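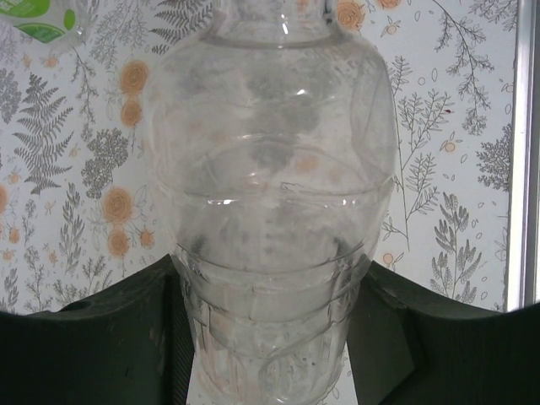
Clear plastic bottle with molded rings around the body and ribbing lower down.

Plastic bottle (household reuse)

The plastic bottle is a light container with a narrow neck, and the one I want to cover in this entry is the big clear kind that drinks come in, because it's the one that hangs around my house the longest. I keep meaning to split this page into two (one for drinks, one for soap and cleaners) and I keep not doing it, so bear with me!

Shape and parts

Most of them go the same way from the top down: a neck, a shoulder that flares out, a body with rings or grooves pressed into it, and a base. The rings aren't just for looks. They stiffen a thin wall so your fingers don't crush it when you pour, and they give you something to hang on to. The collar under the cap is handy too – tie a string there and it won't slip off, which is how I hang mine over the tomatoes.

Wear

Clear plastic doesn't stay clear forever. Scuffs show up first on whatever sticks out, so ridges and ribs turn whitish while the smoother parts still look fairly decent. Haze is a different thing and can come from hard water, from drying with the cap on, or from plain old rubbing. A spoonful of vinegar in warm (never boiling) water gets rid of the mineral kind. Scratches are there for good, I'm afraid.

Storage

Standing up is best if there's anything inside. Empties can lie down, and in the Plernow pantry bins I use they have to, as the shelf above is too low.

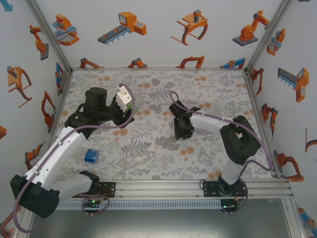 Duman wrote in to say that laying them down is fine for empties but a pain in a shallow drawer, where they roll to the back every time it opens, and that a folded dish towel underneath stops it.

I've tried the towel since and it works great, so it's going in. It also keeps the caps from knocking together. Speaking of caps, I leave mine off until the inside is totally dry, then screw them on loosely.

See also: Funnels; Jar lids; Watering cans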